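Vaida Priedītis is halfway through a sentence about cable ties when I sit down, so that's where the notes start. "– and if you pull it too tight the wrist won't turn, too loose and it catches on everything." She runs the gripper trials at Purnlow. The week I visited they were comparing two fingertips, the pointed one they've had since March and a notched block from Sriwong.

The test is tidying up bathroom things. Toothbrushes, razors, a lot of toothpaste. Two arms, one wooden table, plastic baskets to sort into. 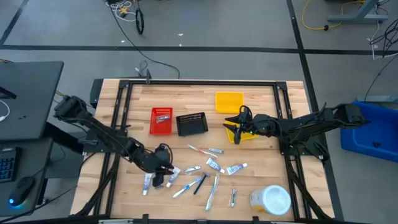
Page last changed: November 29, 2025

Why toothpaste? "It's horrible," she says. "A box is easy. A tube has a fat end and a flat end and the middle squashes. You grip it wrong and it swings round." Her colleague Nithin Sastry, who does the control side, is less bothered by tubes. His problem is razors. Thin handle, heavy head, shiny in places. "The camera sees the shine and the depth goes to bits," he says. He'd like a second wrist camera from another maker to compare. No budget for it yet.

So far they have logged 241 picks with the notched fingers. Fewer with the old ones, and Vaida won't let me print a comparison until the numbers match. Fair enough. Her impression, clearly marked as an impression: the notches hold a toothbrush handle better and are worse at getting under anything flat. "You come down on a tube that's lying flat and you've got this big block in the way. The old tips just slid in."

They want almost 2000 picks before anyone writes a report. At the present speed that's a while. Somebody has to reset the table between runs and it's usually Nithin.

I asked about wrist cameras, as most readers' letters on the last piece were about those. Vaida likes them, with a grumble. "Great view of the fingers. But the fingers take up half of what you get. And when the other arm leans in you've got that as well." She pulled up a view on the monitor, tubes stood in the black basket, fingers open.

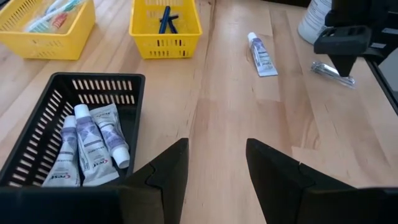

Wrist camera view, gripper open, with the other arm at the right.

The overhead camera settles arguments, Nithin says, but it's no use for the last bit of a grasp. They tried running on that one alone for 28 picks and went back. "I stopped it," he says. "It kept landing a finger's width off." Calibration? "Probly. Or the mount. We changed both so I can't tell you." Vaida gives him a look.

Controllers we hardly got to. They use the one that came with the arms, and a newer one from Vuvcombe is sitting in its packaging until the finger trial is done. One thing at a time, is the rule. It was broken once (see above) and they lost the afternoon.

Would she buy the notched fingers again? Long pause. "For brushes, yes. For tubes I'd want the notch and a thinner tip. I've written to Sriwong and asked." Any reply? "They said send a drawing." She has started one, on the back of a delivery note, and showed me – a wedge with a bite out of it. Nithin thinks it will snap.

The spare set goes on the left arm next, then the whole lot gets run agian.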